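Household Tips: Phones and Tablets
Keeping apps in order on a shared device

Notes for Android phones and tablets used by more than one person in a house or workshop. Menu names differ between makers, so use the search box at the top of Settings if an item is not where these notes put it.

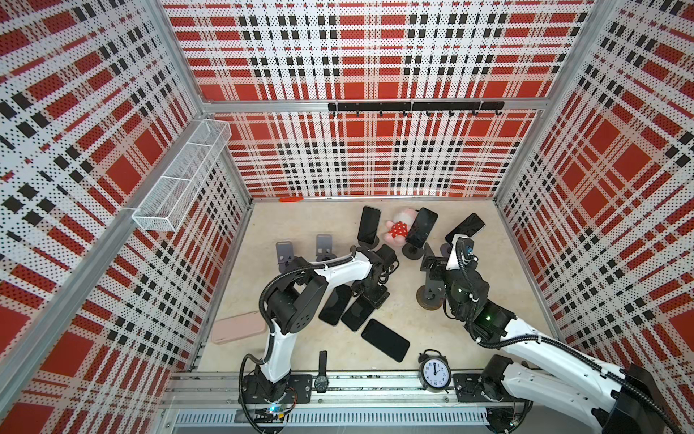
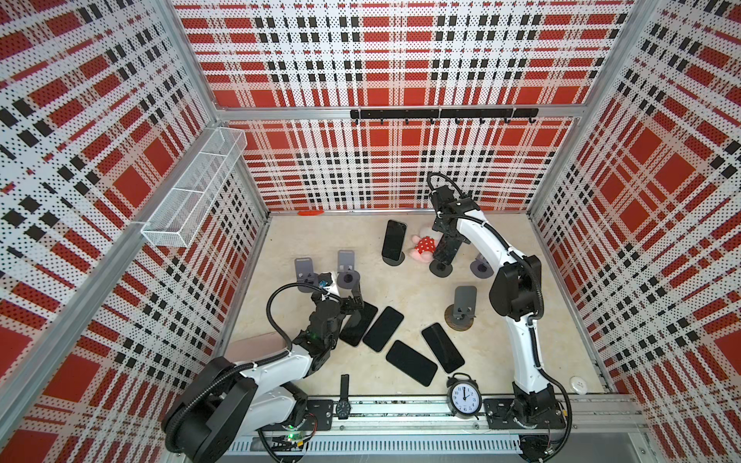
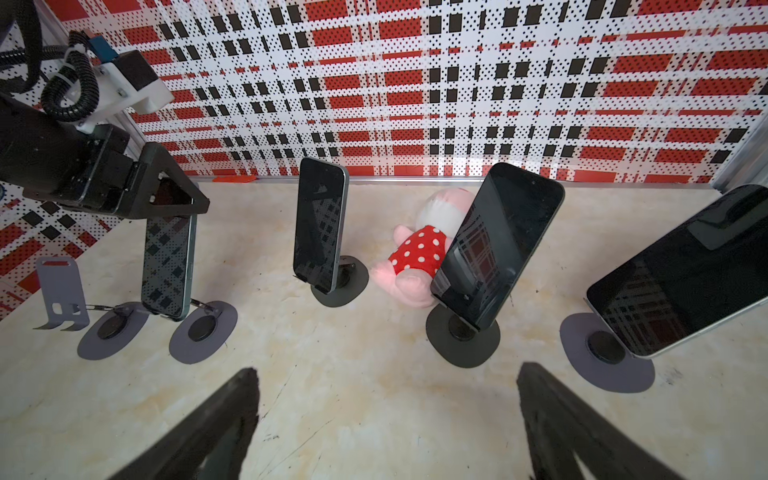
Last changed: 24th May (S. Lougher)

Before you start

Charge the device to at least 40 per cent and connect it to your home network. Do not clear anything while an update is in progress. Write down which account the device is signed in to. If two accounts are present, note which one was used to buy each paid app.

Finding what takes up the space

Open Settings, then Storage, then Apps, and sort by size. The figure shown against each app is a total of three parts: the app itself, its user data and its cache. Tap the name to see them separately. On the kitchen tablet at Astdale the Bisard recipe app showed 2,001 MB, of which 312 MB was cache. The remainder was almost entirely saved video, which clearing the cache does not touch.

Cache and data

Clear cache removes temporary files. The app will fetch them again when it needs them and may open slowly the first time. Clear storage (Clear data on older devices) removes everything the app has saved on the device, including its settings, downloads and sign-in. Check that the contents are held elsewhere first. In Bisard, recipes typed in by hand are saved on the device only, unless Household Sync is switched on under Account.

Clearing caches as a weekly routine has little value. Do it when an app misbehaves or when space is needed for a system update.

Downloads inside apps

Music, map and video apps keep their own downloads, and these do not appear in the Files app. Remove them from within the app concerned. Offline maps usually have an expiry date and will renew themselves if automatic updating is on. Delete the areas you no longer visit, then check the storage figure again after a restart.

Apps not used for some time

Newer versions of Android can withdraw permissions from an app that has not been opened for some months. The setting is on each app's information page, under a heading such as Unused apps. Leave it on for shops, games and travel. Turn it off for anything that must work after a long idle spell:

Heating and boiler controls
Smoke or leak alarms
Medical reminders
Meter reading apps opened once a quarter

The Bitar heating app lost its notification permission here over the winter, and a low pressure warning was missed in March. The permission had to be given back by hand.

Permissions worth checking

Open the Permission manager and work through Location, Microphone and Camera. Set Location to "While using the app" except where an app needs to act when closed, such as a thermostat that responds to people leaving the house. A torch or a unit converter does not need contacts. If refusing a permission stops an app from opening at all, look for a different app.

Updates

Set automatic updates to Wi-Fi only. For an app that controls equipment, turn automatic updating off for that one app and update it by hand when somebody is at home to test it. The option is in the menu at the top of the app's store page. Read the "What's new" text, though it is often too general to be of use.

Sturnano (workshop timer and cutting lists) changed its file format in its last major version. Lists made in the new version will not open on a device still running the old one. Update all devices on the same day.

Stopping unwanted purchases

In the store app, open the payment settings and require verification for every purchase. This applies to that device and account only, so repeat it on each one. Set a spending budget in the same place if you want a warning, but note that a budget does not block a purchase.

Removing an app does not cancel its subscription. Cancel first, check that the entry shows an end date, then uninstall.

Home screen

Keep no more than 10 icons on the first page of a shared tablet. Put timers and lists on the bottom row, where they can be reached with the device in a stand. Turn off the setting that adds new apps to the home screen.

Corrections to Seren Lougher, giving the make of device and the Android version.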